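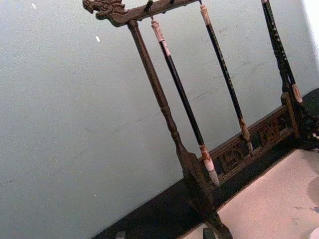
Abb. 7: Pinselständer mit Drachenkopf auf schwarzem Filz, drei Pinsel eingehängt

7 Einen Platz einrichten und Pinsel hängen lassen

Kapitel 6 habt ihr hoffentlich schon durch, der Arm ist also angeschraubt und meldet sich am Tablet mit »Pilia bereit«. Jetzt kommt der Teil, der mir am meisten Spaß macht: Pilia lernt einen Arbeitsplatz kennen. Ich schreibe das so auf, wie ich es euch auch am Tisch erklären würde, und wer nur die Schritte braucht, springt gleich zu 7.2.

7.1 Was Pilia übernimmt und was bei uns bleibt

Bei Lernine haben wir früher nach jedem Kursabend alle Pinsel von Hand zurückgehängt, die Papiere gerade gelegt und den Leihbestand in die Liste eingetragen. Im Bestand stehen inzwischen 1.469 Pinsel (ja, wirklich, Tsehay hat die Liste bis zum letzten Ziegenhaarpinsel gepflegt), und das Hängen ging ganz schön auf die Handgelenke. Diesen Teil macht jetzt Pilia: greifen, Schlaufe über den Haken, loslassen, Eintrag in die Liste.

Auswaschen bleibt Handarbeit. Formen der Spitze auch. Und ob ein Pinsel noch einmal in den Verleih darf oder in die Reparaturkiste wandert, entscheidet immer jemand von uns. Sepehr hatte anfangs die Sorge, dass seine Abendschicht wegfällt. Die Schicht gibt es weiter, sie sieht nur anders aus: Er hängt kaum noch selbst, dafür sitzt er jetzt an der Reparatur und bindet lose Schlaufen neu, was vorher immer liegen blieb. Mir fehlt das Aufhängen manchmal ein bisschen, es war eine ruhige halbe Stunde zum Quatschen. Die haben wir uns jetzt anders organisiert, siehe 7.5.

7.2 Den Platz vorbereiten

1. Filz glatt auflegen und an der Tischkante ausrichten. Eine Falte unter dem Sockel reicht, und der Ständer kippelt.

2. Den Ständer auf den Filz stellen, gern so schräg zur Kamera wie in Abb. 7. Pilia braucht ihn nicht gerade, aber er darf sich danach nicht mehr verschieben.

3. Papier und Reibstein wieder hinlegen, wie sie im Kurs gebraucht werden. Ich habe die ersten Plätze immer komplett leer geräumt und mich dann gewundert, warum am nächsten Abend alles nicht mehr passte! Pilia soll den Platz so kennen, wie er im Alltag ist.

4. Am Ständer wackeln. Wenn ein Pfosten Spiel hat, erst leimen lassen und über Nacht stehen lassen.

5. Haken kontrollieren. Sie müssen frei nach unten hängen und dürfen sich nicht verdreht haben.

Hinweis: Der Drachenkopf am Querbalken ist unser Merkpunkt. Pilia sucht ihn zuerst und zählt die Haken von dort aus. Wer einen Ständer ohne Kopf einrichtet (die schlichten von Esposito haben keinen), klebt den blauen Punkt aus dem Zubehörbeutel auf das linke Balkenende und wählt in Schritt 3 von 7.3 »Marke« statt »Kopf«.

Achtung: Keine Hand zwischen Arm und Ständer, solange die Leuchte am Fuß gelb ist. Lange Ketten und weite Ärmel bitte weg. Der Arm bleibt bei Widerstand zwar stehen, ein alter Balken ist aber schneller gebrochen, als man gucken kann.

7.3 Haken einlernen

1. Am Tablet »Neuer Platz« antippen und einen Namen vergeben. Bitte Raum und Tisch, keine Spitznamen — wir hatten zweimal »Opa« im System und keiner wusste, welcher Ständer gemeint war.

2. Den Arm am grauen Griff führen, bis der Balken auf dem Tablet zu sehen ist. Unter- und Oberkante der Vorschau müssen ihn nicht ganz fassen.

3. »Kopf« wählen und warten, bis der grüne Rahmen um den Drachenkopf steht.

4. Den ersten Haken anfahren und »Merken« drücken. Danach der Reihe nach die übrigen.

5. Für jeden Haken die Länge des Pinsels eintragen, der dort hängen soll. Gemeint ist die ganze Länge in Millimetern, von der Kappe bis zur Haarspitze. 300 ist der größte Wert, den das Programm annimmt. Größere Pinsel hängen wir weiterhin selbst.

6. Den Abstand zum Sockel prüfen. Ich stelle ihn auf 5 Millimeter. Die Spitze soll frei über dem geschnitzten Gitter bleiben und darf nirgends aufstoßen, sonst biegt sie sich beim Trocknen krumm.

7. »Probelauf ohne Pinsel« starten und daneben stehen bleiben.

Hinweis: Dunkles Holz, schwarze Schäfte, schwarzer Filz: Für die Kamera ist das alles ziemlich eins. Eine helle Wand dahinter hilft enorm. Flecken und Schrammen auf der Wand stören nicht, also bitte nicht extra streichen. Wenn der Rahmen trotzdem springt, die Tischlampe etwas zur Seite drehen, oft spiegelt nur der Lack am Schaft.

7.4 Der erste Lauf mit Pinseln

1. Ausgewaschene Pinsel in die Ablage legen, Kappe zum Arm, Haar nach außen. Die Spitzen vorher mit den Fingern formen.

2. Greifkraft auf »Fein« stellen. Die Einstellung »Normal« stammt noch aus dem Lager bei Ganis und ist für Kartons gedacht. Für geschnitzte Kappen ist sie viel zu kräftig.

3. »Hängen« antippen. Der Arm fasst immer am Schaft, nie an Kappe oder Zwinge.

4. Beim ersten Lauf bei jedem Pinsel auf »Weiter« tippen. Das kommt einem langsam vor, aber so seht ihr sofort, an welchem Haken es klemmt.

5. Zum Schluss jeden Pinsel kurz mit dem Finger antippen. Er soll pendeln und wieder zur Ruhe kommen, ohne am Nachbarn hängen zu bleiben.

Wenn die Schlaufe neben dem Haken landet, hält Pilia an und ruft. Dann bitte nicht am Arm ziehen, sondern »Freigeben« drücken, den Pinsel selbst abnehmen und den Haken nach 7.3 neu merken. Fadime schwört darauf, die Schlaufen vorher ein wenig mit Wachs zu versteifen. Ich war skeptisch, mache es inzwischen aber genauso!

Achtung: Niemals einen tropfenden Pinsel in die Ablage legen. Wasser zieht unter die Zwinge, und auf dem Papier darunter habt ihr dann auch noch Ränder.

7.5 Wer macht was am Abend

Seit August 2018 läuft der Abend bei uns so. Siu-ming räumt mit den Kursleuten die Tische auf und wäscht aus. Sepehr bestückt die Ablage und bleibt in Rufweite. Tsehay schaut sich am nächsten Morgen die Liste an und gibt die Pinsel für den Verleih frei. Vor dem Start trinken alle zusammen Tee, und Pilia bleibt so lange aus. Das war Siu-mings Idee, und ich möchte sie ausdrücklich in der Anleitung stehen haben.

Die Meldungen gehen auf das Werkstatttelefon, nicht auf private Handys. Wer Feierabend hat, hat Feierabend. Bleibt nachts ein Pinsel in der Ablage liegen, ist das kein Drama, er wird morgens von Hand gehängt und unter »Nachtrag« eingetragen.

Das Programm speichert die letzten 100 Läufe, jeweils mit Platz, Haken und Meldung. Namen stehen dort nicht, und ich möchte, dass es so bleibt. Wir haben im Team vereinbart, dass niemand nach Läufen pro Schicht gefragt wird.

7.6 Wenn etwas verrutscht ist

Ständer verschoben, Pilia findet den Kopf noch: »Platz neu ausrichten« genügt, die Haken bleiben gespeichert.

Ständer ausgetauscht: Platz löschen und 7.3 komplett wiederholen, auch wenn der neue genauso aussieht. Die Haken sitzen bei handgemachten Balken nie an derselben Stelle.

Filz getauscht: Nur die Höhe neu messen (Menü »Platz«, dann »Sockel«).

Kopf wird nicht gefunden: Erst die Linse mit dem trockenen Tuch abwischen, da klebt gern Tusche. Danach Licht prüfen. Hilft beides nichts, ruft mich an oder legt mir einen Zettel ins Fach, ich komme spätestens vor dem nächsten Kurs vorbei.

Im September kommt die Ablage für schmale Pinsel dazu, die Schritte dafür hänge ich als 7.7 an.

Sevim Polat, Werkstatt Lernine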